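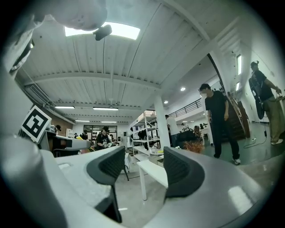 **K. Namboodiri**
Systems Technician, Malska Site Services

**Ticket:** label printer drops jobs after idle
**Status:** closed, workaround in place
**Affected:** shared label printer at the shipping desk, Roliveo print server

**Reported problem**

Users at the shipping desk send a batch of labels from Jokico (the inventory program). The first 34 print, then the printer stops with a solid green light and no error. The queue on the server shows the job as "Printing" until it is deleted by hand. Restarting the printer clears it. Small batches go through without trouble.

The desk also reported that the first job after lunch sometimes vanishes completely. I treated that as a second fault until the end of the log.

**Checks, in order**

1. Swapped the network cable and moved to another switch port. No change.
2. Printed the self-test page. Firmware is current, memory is fine, address is the one on the server port.
3. Sent a batch of 100 labels over USB from a laptop. All printed. The printer itself is OK.
4. Sent the same batch from the server over the network. Stopped at label 34.
5. Sent it again from the server as a plain text file. Stopped later in the batch, at a different label.

Step 5 ruled out a bad label in the template. The stop point moves with the size of the data, so the connection is being closed partway through and the server does not notice.

**Network side**

Ran a constant ping from the server for 20 minutes while idle. No losses. Ran it again during a batch and got losses beginning a few seconds before the stop. Looked in the address table on the switch and found two devices answering on the printer's address. The other one is a time clock that was replaced in October and set up with a fixed address copied from an old sheet.

This accounts for the lunch problem too. The clock goes to sleep when not in use and wakes when people badge in, and at that point it claims the address.

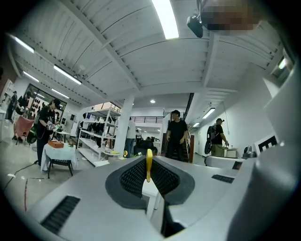 Moved the printer to a reserved address outside the fixed range and updated the port on the server. Left the clock alone for now -- it belongs to the payroll vendor and changing it needs a request to them.

**Retest**

- Batch of 100 from Jokico: complete.
- Same batch sent while badging in at the clock: complete.
- Printer left idle over lunch, then a single label: printed at 1:10 pm.

**Side issue found while testing**

The server had status monitoring turned off for this port, so a stuck job never raised an alert. Turned it on. It then marked the printer offline after 2 minutes even though it was up. The community name on the port did not match the one on the printer. Corrected on the server, status now reads correctly.

**Still open**

- The old address sheet is still in the shared folder. Needs to be removed or marked as out of date.
- Request to the payroll vendor to move the clock to automatic addressing. Sent, no reply yet.
- Desk laptop still has the old printer port saved under a second name -- remove it at the next visit. Until then, pick the entry without "(copy)" in the name.

Reopen this ticket if a batch stops with a green light again. Note the label number and the time before restarting the printer.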